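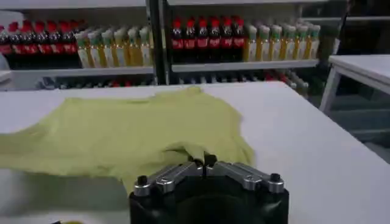 Yellow-green t-shirt on a white table

Gunhild Ragnarsson
My first crime novel has 400 pages and the small press Sutter wants to see it. They ask for a synopsis of one page. Must I tell who is the killer?

Prasetyo Teoh
Yes, tell the ending. The editor needs to know that the plot holds. Name only the main characters, up to 5, and write in present tense.

Wenche Moen
I kept mine secret and Prulis asked me to send it again with the ending.

Nuria Arrieta
Check the font size also. Sutter wants 12 point.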